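Folding on the bed: a morning with the woman behind Skimari

30/06/2021

She has the window open and the checked sheet pulled smooth before I have put my bag down. "You need a big flat place," she tells me, "and in most homes that's the bed. People apologize for folding on the bed. I tell them it's the best table they own!"

The owner of Skimari has been helping people in Vallstead get on top of their clothes for 10 years. She started by sorting out a cousin's closet one rainy December, and word got around. These days she visits homes, teaches a small class above the fabric store on Núñez Street, and sends out a monthly letter that 4000 people read with, by her account, very strong feelings about socks.

I had asked for a lesson in the basics, and I expected shirts. She wanted to talk about the awkward pieces first: the big soft things, the ones with a band in another color, the ones that slide off the hanger and live on a chair for weeks.

"Everybody starts with the easy stuff and gets tired before the hard stuff," she says. "So I turn it around. Get the red one out first. Put it down, let it lie any way it wants and have a look at it."

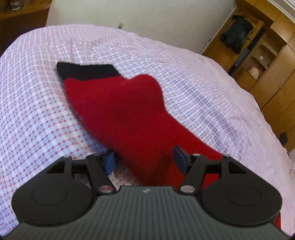 Red with a wide black band, laid out across the checked sheet.

Having a look is a bigger part of her method than I would have guessed. She wants to know where the weight is, where a seam pulls, which side has the slippery finish. Then she picks what she calls the spine, a line down the piece that everything else gets folded toward. On a plain T-shirt that is the middle. On something with a contrasting band she likes to work from the band.

"A band is a gift," she says. "It's a ruler somebody already sewed in for you. If your band is straight, the rest comes along." She laughs. "Mostly. Some fabric has its own plans."

From there it goes quickly. She smooths from the middle out with the flat of her hand, never the fingertips, and brings one side in, then the other. She doesn't press the folds down hard. A sharp crease in a drawer is a sharp crease at the office, she says, and she would much sooner have a soft edge that shakes out. I ask how many folds and she gives me a look. "Until it fits the drawer. Go measure your drawer!"

I did, later, at home. My drawers are 4 inches deep, and I had been fighting them for years.

We talk for a while about the bed itself. She is fond of a patterned sheet for this kind of work, checks or a grid especially, and once she has said it I can't stop seeing why. You can line an edge up with a row and tell right away if it has gone crooked. Her students come in with plain white bedding and she sends them home to look for something with lines on it. An old tablecloth will do. So will a beach towel with stripes, although towels grab the fabric and slow you down.

The wardrobe comes last. She won't let anyone open it until the bed is covered in finished pieces, and this is the one rule in her class that gets real pushback. "They want to put each thing away as they go. Then they're walking back and forth all morning, and they never see it all together. I want them to see it all together. It feels great! It's your own clothes and it looks like a store."

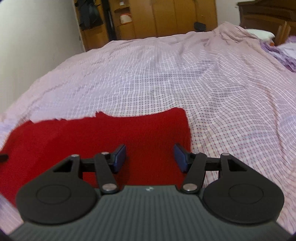
A red cloth, folded, on the bed.

Does she ever get bored with it? She thinks about this one, smoothing the sheet while she does. She says knitwear can be dull, and that she has never found a way to love a fitted sheet, though she can fold one in 2 minutes and has a bet standing with anyone in Vallstead who thinks they are faster. But color keeps her interested. She files by color and not by type, so a red skirt goes next to a red sweater, and she swears her clients wear more of what they have that way.

"A lady called me up and said, I have been buying the same red top over and over," she says. "She had them in different drawers. Once they were side by side she could see it. She kept them all, by the way. She just really likes red, and good for her."

The next class runs through the Nandix community program, and beginners are welcome. Bring a bag of the clothes you hate folding most, she says, and a sheet with lines on it if you have one. I have already put mine by the door - two cardigans, a bathrobe and a pair of overalls that I have honestly never seen flat.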